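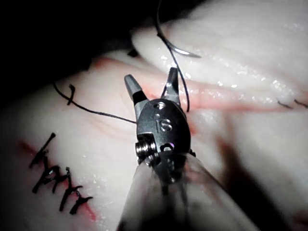

Truvville Then and Now, the walking tour booklet
Reviewed by Lesego Mokoena
Saturday, March 17, 2018

I paid 20 dollars for this at the depot gift shop, and I wanted to like it. The idea is simple enough: old photographs of town printed next to new ones taken from the same corner, with a fold-out map so you can walk from one to the next. Maximiliano Mansilla wrote the captions and Qianru Tian took the new pictures.

The new pictures are fine. The captions are where I started grumbling. The Founders' Day parade on page 2 is dated "1890s," but there is an electric streetlight behind the band, and my understanding is that Truvville didn't get those until well after 1900. The livery stable is placed on the north side of Mill Street. My grandmother's deed says south, and so does the county plat.

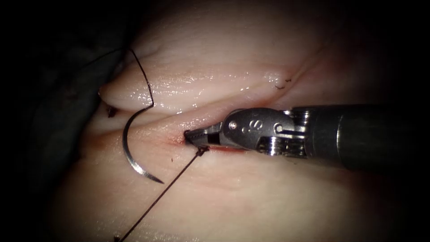 Then there's the map. It claims the full loop takes 30 minutes. I walked it in February, on dry sidewalks, and needed around twice that, with one wrong turn at the feed store where the arrow points into a private driveway. The staples gave out before I got home.

To be fair, the section on the old fairgrounds is good. The harness race photo was new to me, and the list of county fair queens seems to have been checked by somebody. I'd have paid for that chapter alone, maybe half the price.

A second printing is supposed to be coming. I would wait for it, and look at Mill Street before you buy.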